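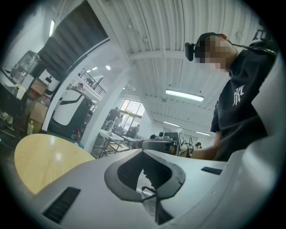 # About the Lodico Equipment Planning Office

Lodico helps small manufacturers, laboratories and technical colleges decide what automation equipment to buy, when to buy it, and how much money to set aside for keeping it in service. The office was established by Shakuntala Thakur, who had spent her earlier career preparing capital budgets for a furniture maker. It remains independent of all equipment vendors and accepts no sales commissions.

Our clients come to us at different stages. Many have a grant or a board approval in hand and no list of what to order. Others already own an arm, a mobile base or a set of hand-held grippers and need to know what the next two budget years will look like. To date the office has completed 147 equipment plans.

## How We Work

Each engagement begins with a review of the tasks the equipment is expected to perform. Ashok Nautiyal leads this stage. He meets with the people who will operate the equipment and prepares a task register, which lists each job, the time allowed for it, the parts to be handled and the floor area required. No quotation is requested from a supplier until the client has signed the register.

Bronisława Sadowski then prepares the budget. Her figures are presented under the following headings:

- **Purchase.** Arms, grippers, controllers, mounts and cameras, with freight and import duty shown separately.
- **Site.** Power, benches, storage, lighting and any changes to the floor.
- **People.** Training hours, operator time and cover for absence.
- **Upkeep.** Spare jaws, cables, batteries, calibration and software renewals.
- **Reserve.** A sum held back until the equipment has been accepted.

Clients are often surprised by the second and fourth headings. A gripper is a modest purchase, and the cables, power strips and furniture that go with it are easily left out of a first estimate. We ask that they be priced from the start.

## Trials Before Purchase

The office recommends a working trial before any order above the client's own approval limit. Trials are planned by Areti Kouris and follow the task register line by line. Operators handle the equipment themselves, at the height and on the surfaces they would use every day. Two-handed tasks are tried with a pair of grippers, one in each hand, so that reach and cable length can be judged together. 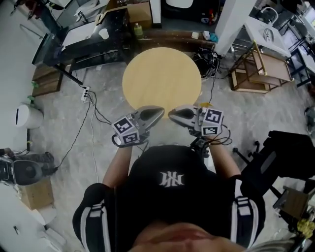
## Our Planning Tools

Budgets are kept in Trindine, our costing workbook, which currently holds 554 priced line items. Prices are reviewed every January. Clients receive a full copy of their own workbook and may revise it without reference to us. Delivery dates and supplier replies are recorded in Flello, a shared schedule open to the client's purchasing staff at all times.

## Fees and Contact

Fees are fixed in advance and stated in writing. A standard plan is delivered within five weeks of the signed task register. Nearly 98 percent of plans have been delivered by the agreed date.

Inquiries should be addressed to Narendra Bajpai, Client Services, at our office in the Sisodia Building. Please include a short statement of the work to be automated and the budget year in which funds become available.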